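4.3 Naming of parts in objects without an established name

The analyses in 4.1 and 4.2 dealt with objects for which the participants shared a name at the level of the whole. When the whole is a kettle, the parts arrive with it: spout, lid and handle are retrieved as a set, and disagreement is confined to minor parts such as the knob on the lid. The present section considers the items for which no such name was available. We asked whether people still divide an object in the same places when they cannot say what it is, and what vocabulary they fall back on.

Sixty participants took part. Each saw 15 photographs on a desktop monitor, one at a time, in an order randomised by participant. The task was to list the parts of the main object, giving each part a name of one or two words, and then to mark on the photograph where each part began and ended. There was no time limit. A free comment of up to 200 characters could be added after each item. Instructions were given in English and did not use the word "part" in connection with any example object, following the procedure described by Stergiou in the pilot report.

Responses were coded by two of the authors (Tripathi and Karagiannis). A name was coded as functional if it implied a use (lid, nozzle, lever), as geometric if it referred to shape alone (cylinder, step, ring), as bodily if it borrowed a term from anatomy (neck, shoulder, arm), and as figurative if it compared the part with some other thing. Names for which the coders differed were settled by discussion. "Cap" caused the most trouble, and was in the end coded as functional throughout. Spelling variants were merged before analysis. Plural forms were kept apart from singular forms, as it was not always clear whether a participant who wrote "ridges" meant one part or several.

The items without an established name produced 612 part names after merging. Geometric and bodily names were both more frequent than for the named objects, and functional names less so. Part boundaries, on the other hand, were placed almost as consistently as before. The participants did not know what they were looking at, yet they cut it up in much the same way.

The item in Figure 3 illustrates the pattern. The main object is white on all its larger surfaces, which leaves colour of little help in dividing it, and much of the background is also white. What remains is outline and relief. Most participants drew their first boundary at the point where the body narrows, and called what lay above it the neck.
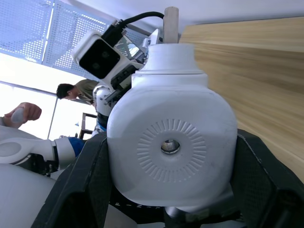 Figure 3. White body with stepped neck, radial relief on the front face and wooden peg.

The peg was the part named with the greatest confidence, to judge by the comments, and was listed first by many participants although it is far from being the largest. It differs from the body in colour and apparent material at once. The names given to it were "peg", "stick", "dowel" and "rod", with "handle" as the only frequent functional choice. Those who wrote "handle" tended to go on to give functional names for the remaining parts, as if a single decision about use had fixed the others. We found the same dependence in two further items and return to it in section 5.

The circular relief drew a wider range of names than any other part in the set. "Sun", "sunburst" and "flower" were coded as figurative; "ring", "ridges" and "circle" as geometric. A smaller group took it to be a vent or a dial. Participants also differed as to whether the hole at its centre was a part of the pattern or a part in its own right. Those who used a figurative name usually absorbed the hole into it, whereas those who wrote "ridges" usually listed the hole separately. A figurative name appears to bring with it an expectation of a centre, and so to settle where the part ends.

The steps on the neck behaved differently again. They were marked by few participants as separate parts, although the change in diameter is plain. Where they were marked, the names were geometric without exception. This agrees with the view that a concave change in outline invites a boundary only when the portions on either side of it differ enough in size to be compared. The body and the neck differ in this way. Successive steps do not, and were passed over.

Two limitations should be noted. The first concerns occlusion. In Figure 3, dark plates rise on either side in front of the body, and the lower portion lies partly in shadow. Several participants noted that they could not tell where the body ended, and the grey metallic joint beneath it was assigned to the main object by some and left out by others. Boundary scores for the lower portion were therefore excluded for this item. The second concerns the instruction to describe the main object. It was understood as intended in nearly all cases, but a few responses included the black cable whose end lies near the neck. These were kept in the list of names and removed from the boundary analysis.

Zacharopoulos has suggested that bodily terms serve as a default when function is unknown, on the grounds that they supply an order from top to bottom. Our data give this partial support. "Neck" was common, but "head" was rarely used for the peg, despite its position, and "foot" did not occur. Participants appear to have taken single terms where the shape allowed them, without carrying the comparison through to the whole object. The full list of names, with codes, is given in Appendix B.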